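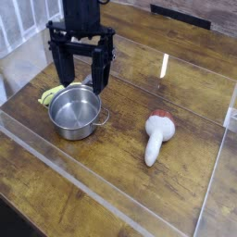
Nimon Support wrote: We see the import job in your account and it is marked as completed, so from our side there is no error. Could you please send the file again, the one exported from Flultidum, and tell us which rows you think are missing?

Thank you for the quick answer. I attached the file to the ticket. The job says completed, this is correct, but completed is not the same as complete. The file has 1447 rows and after the import I find only 743 products in the Huerta shop. I did not receive any warning by email and the log page is empty.

Let me explain what I already tried, so that we do not repeat it.

First I imported the same file a second time, without changes. The result was the same number. The products which were there before were updated correctly (I changed one price to check this), and the missing ones stayed missing.

Then I made a smaller file with only the kitchen goods, 87 rows. This one was imported fully, with prices, weights and stock. For this reason I do not think the problem is in the columns or in the connection.

After this I opened the big file in a text editor. I was looking for strange characters, because our supplier Jornley writes names with accents and sometimes with an inch sign. I removed all inch signs and tried again. No difference.

I also changed the separator from comma to semicolon. Then the import refused the file completely - at least this time with a message. I went back to comma.

Support asked if the limit of our plan could be the reason. I looked at the billing page and it shows a limit well over our catalog, so I believe we can exclude it.

Update, same day. I sorted the file by product code and compared it with the shop. The import does not stop in the middle, as I thought in the beginning. It jumps over rows here and there. In the part I compared by hand, every missing product has a code that begins with zero. For example 00231 is missing, but there is a product with code 231 from the older catalog, and its name was changed to the name of the new one. So these rows were not skipped. They were written over other products, or over each other.

This is more serious for us than missing rows, because some customers could now see a wrong price. I have put the shop in maintenance mode until we know more. 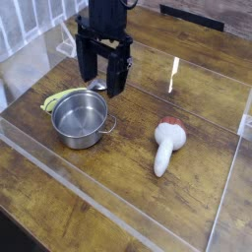 Category: Catalog import / Product codes
Status: Waiting for customer
Opened: July 2026

Support confirmed that the product code field is read as a number when the option "Detect field types" is on. It is on by default since the last version. They asked me to switch it off, to restore the backup and to import again.

I restored the backup from the night before the first import. It needed nearly 87 minutes, and the progress bar did not move for most of it, so please be patient if you do the same. After that I switched off the option and imported the full file. All codes have their zeros now and the numbers of rows and products are equal.

Two questions remain open from my side:

1. The option switches itself on again when I create a new import profile. Can it stay off for the whole account?

2. Can the log show a line when one row writes over another row of the same file? With such a line I would have found the reason much sooner.

Support answered that the first point will be corrected in the August release of Nimon. The second was passed to the developers, without a date. Please keep the ticket open until the release is installed, then I will test with a new profile and write the result.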